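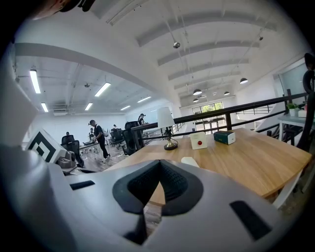 Après une sortie en rallye amateur, la boue du passage de roue sèche en une nuit et devient du béton. Mon copilote Eliécer Montoya recommande de s'y attaquer dès le retour, ce qu'il n'a jamais fait lui-même. Tapis et baquets passent donc la soirée dehors, car chez moi le sol est en bois, et le gravier de spéciale y laisse des rayures que ma femme sait dater. Brosse souple, eau tiède, et on garde le nettoyeur haute pression loin des joints.

Pour les harnais, savon doux et séchage à l'ombre. Le sèche-linge a été essayé en juin. On n'en parle plus.

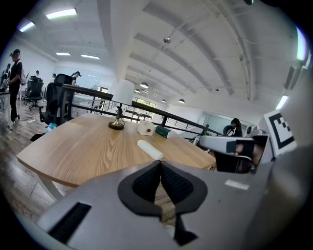

Les gants et la cagoule se lavent à la main, à l'envers, sans adoucissant. On les étale ensuite à plat, loin du radiateur. Une table en bois clair au bord arrondi convient très bien, à condition de glisser une serviette dessous : le veinage boit tout, surtout l'huile. Comptez 2 jours de séchage, 13 si vous les oubliez au fond du sac, mais il faudra alors déménager.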